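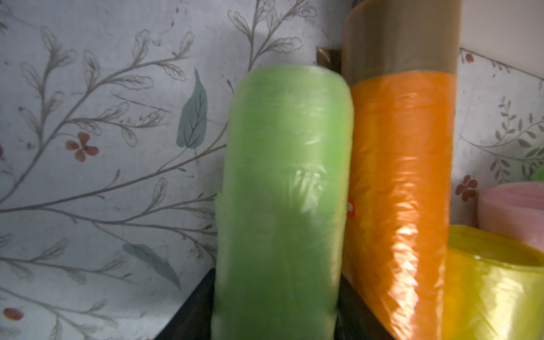 Who has won this year's Tamiru Medal for bringing the arts to small towns?

The founder of the Grusa travelling theatre has, and as that happens to be me, I get to write the press release.

Pravby, 02/10/2018

I've written dozens of these for other people's good news and I always moaned that they sounded like they'd been put together by a photocopier. So the office has let me do this one in my own words (brave of them!), and I'll try to get the proper facts in before I wander off.

The Tamiru Medal is given each year by the Tamiru Trust to one person working in theatre, music or dance outside the big cities. The judges read 656 nominations this time and drew up a shortlist of seven. I was on holiday when the letter came, so it sat on the mat under a pizza menu for nine days, and the trust had to ring me up to ask whether I wanted the thing or not. I did! I do!

Grusa started 23 years ago in a church hall in Lerness, with borrowed curtains and a play I'd written myself that I hope no copies survive of. We now take shows to 30 towns and villages, mostly places where the nearest theatre is a long bus ride away and the last bus home leaves before the interval. We play in school halls, cattle markets and once, for a whole week, in a closed-down carpet shop with wonderful acoustics. Tickets are pay what you can, and they always have been.

The trust says the medal is for "stubborn, generous work over many years". My sister says they got the first bit right. I'm thrilled, and a bit wobbly about it, because a medal goes round one neck and it took a great many people to put on those shows, including everyone who ever lugged the lighting rig up a fire escape in the rain.

There's prize money too, and it's going on the van. The old one has been very loyal but it no longer likes hills, and Lerness is nearly all hills. Anything left over will pay for free Saturday workshops for under-16s in Pravby, starting in the new year. We'll put the dates on the Grusa website once the hall is booked.

The medal will be handed over at Pravby Town Hall at the end of October, before the first night of our autumn show. It's a comedy with songs, it's a little under two hours, and there'll be soup. Reporters and photographers are very welcome at both the ceremony and the show, but please tell the Grusa press office you're coming so we can keep you a seat near the front. Interviews can be set up the same way, mornings are best, and I promise to answer the phone this time.

Ends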